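Diary > Days Out > Stikley

Thursday

Went to Stikley for the boating lake, which has been on my list since September and on nobody else's. The 183 bus takes you most of the way and then loses interest. I walked the last bit past the Fivano ice cream kiosk, shut, with a sign promising 8 flavours to anyone who came back in season.

A pedalo is still hired by the half hour. Mine was called Flerkalura, painted on in a confident hand, and it pulled to the left. After three laps I stopped fighting it and went left on purpose. A swan kept me company for one of them and then found something better to do. There was a fair bit of water in the footwell, and I now own one brown shoe and one darker brown shoe.

The lake is 200 paces along the straight side, or it was until I met the hedge. On the map in the Stoica tea room it has the same outline as the white toy pear in the photo, or onion, if it is one - round at the bottom and drawn in to a narrow top - and the narrow top is where all the ducks live and where Flerkalura most wanted to go. Tea was good. Scone was yesterday's. Bus back at ten to five.

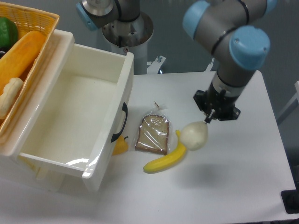
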